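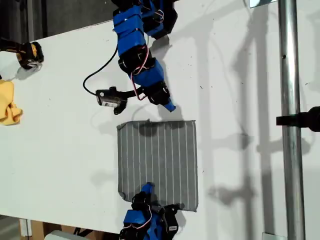

Cloth folding is the household task of reducing a flat textile to a smaller, layered shape for storage, carrying or display. The term covers everything from bed sheets to handkerchiefs, but most written advice deals with small squares such as dishcloths, napkins and cleaning cloths. A great deal is claimed for the practice, and much of it rests on thin evidence.

Basic methods

The half fold brings one edge over to meet the opposite edge. Repeated at a right angle, it gives the quarter fold, the usual form for kitchen cloths. The thirds fold, sometimes called the letter fold, lays two sides over the middle and suits longer pieces. A diagonal fold makes a triangle and is mostly used at the table or for scarves. Rolling is often listed as a fifth method, although several writers object that a roll is no fold at all.

Instructions nearly always begin with smoothing the cloth on a flat surface. Diagrams then show perfect squares with sharp corners. Household cloths seldom behave this way. Washing and cutting leave edges a little out of true, corners lift, and a fold that meets exactly on one side may miss on the other. Older manuals blame the folder. The cloth is at least as likely a cause.

Striped cloth

Stripes are commonly said to make folding easier by giving the eye a line to follow. This holds only if the stripes run parallel to the edge. On a gray square with fine white stripes, a fold made along the stripes can be checked against them at a glance, while a fold made across them has to be matched stripe to stripe. Where the pattern is slightly off the grain, the folder must choose between lining up the stripes and lining up the edges, a choice the manuals tend to skip.

Knitted fabric 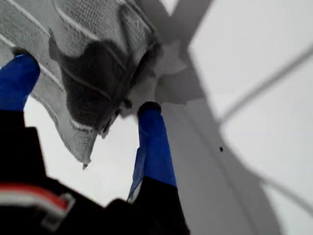 Knits are made of interlocking loops and stretch more readily than most plain woven cloth. Held up by a small part, a knit sags into loose folds, its lower edge goes wavy, and straight lines in the pattern turn into curves. For this reason it is usually laid down and smoothed again before folding. The widespread advice to "snap" a knit flat in the air has little to recommend it, and with a heavy piece may pull the shape further out.

Claims and disputes

The Jesura method, a system of standing folds named after the household goods firm that promoted it, was advertised as letting a single drawer hold 400 cloths. The size of the drawer was not given. A later leaflet raised the number to 800, again without measurements. The critic Raluca Toma noted that neither leaflet compared the method with an ordinary stack, and that a cloth takes up much the same room whichever way it is turned.

Claims that folding extends the life of a textile are also poorly supported. Wear from washing and use is likely to matter more for an everyday cloth, and a crease kept in the same place for years may itself become a weak line.

See also: Ironing; Linen closet; Napkin folding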